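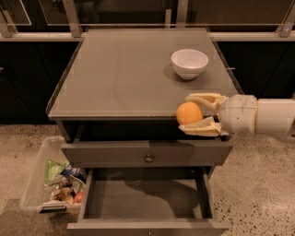 Pronby drawer cabinet in grey, upper drawer partly open. Bowl and fruit not included.

Pronby Drawer Cabinet

The Pronby is a low storage cabinet supplied by Sandhu for dining rooms, staff kitchens and shared lounges. Its broad, flat top serves as a surface for crockery or fruit, and the drawers beneath keep table linen, cutlery trays and stationery out of sight.

Each drawer front is a single long panel, wider than the body of the cabinet, with one small round knob at the centre. The upper drawer may be left partly open while the top is in use, provided that the load is kept within the limits given here.

Specification
Order code: 617
Finish: grey
Drawers: 3
Maximum load on top, evenly spread: 100 kg
Depth adjustment at the feet: none

Care
Wipe with a soft, damp cloth and dry at once. Scouring powders must not be used. Bowls with an unglazed base should be placed on a mat. Knobs may be tightened from inside the drawer with an ordinary screwdriver.

Ordering and delivery
The cabinet is delivered assembled to ground-floor addresses in Drovimbridge and Lirnmont. Deliveries to upper floors are by arrangement – please state the width of the staircase when ordering. Orders placed by the end of June will be supplied at the current price.

Schools and care homes requiring several cabinets should write to Naveen Singhal, Contract Sales. Enquiries about replacement knobs and drawer fronts should be addressed to Senad Kelmendi, Spare Parts, quoting the order code.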